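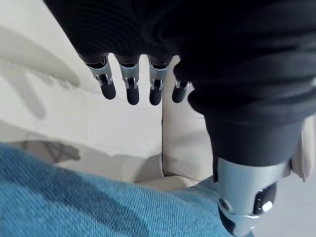 ollie_rugs
Don't put the covers in hot water is all I'll say. Cold wash, hang them up, put them back on a little damp so they stretch over the foam.

mapleporch
OK so to catch people up, my first post got eaten. Cream sofa, padded cushions, fabric not leather. Bought it at Juker two years back in May. Seat cushions have gone kind of gray where people sit and the folds are holding dirt. Tag says nothing useful, just a W. Want it decent before my in-laws come stay. What do I do

ollie_rugs
W means water based cleaner is fine. Do the covers zip off?

mapleporch
Back ones yes. Seat ones have a zipper but its tiny, like 3 inches. Don't think its meant to open

fennelseed
Do NOT open that. The short zipper is for the factory, to get the foam in. I forced one on my old loveseat and never got it closed again. Also disagree with ollie on washing cream covers at all, you end up with backs that are a different white from the seats. Clean everything in place or nothing.

ollie_rugs
Mine matched fine. Three washes now.

fennelseed
Yours is tan

ollie_rugs
its "oat" but sure

tk_basement
Rent a machine. Sevstead has the little upholstery ones, I paid 38 for the day plus the bottle of stuff. Vacuum first, really get in the seams. Then go over it with the machine, then again with plain water. The plain water pass matters, soap left in the fabric grabs dirt and you're gray again in a month.

mapleporch
38 isn't bad. Did yours get water rings?

tk_basement
One, where I stopped halfway across a cushion to answer the door. Do the whole cushion edge to edge. Stand them up on their sides after with a fan on.

grayling
Before renting anything try a bowl of warm water, small squirt of dish soap, white cloth. Test on the back side near the floor. I did a whole armchair that way, took an evening. Colored cloths can bleed so white only

fennelseed
Agree w/ grayling. Machines soak the foam. Mine smelled like a dog for a week and I don't have a dog.

tk_basement
You held the trigger too long then. Light spray, slow pull back.

mapleporch
Anybody used a service? Place called Macedo quoted me roughly 200 for the sofa, cushions both sides

grayling
For 200 I'd want the rug done too. Ask

ollie_rugs
Ollivham sells replacement seat covers in cream btw - not cheap, and measure twice, the corners on theirs are rounder than most

mapleporch
Going to try the soap and cloth on the back corner tonight. If its bad I'll rent the Sevstead thing. Leaving the zippers alone, both kinds. Will post how it drys

fennelseed
Fan on it!!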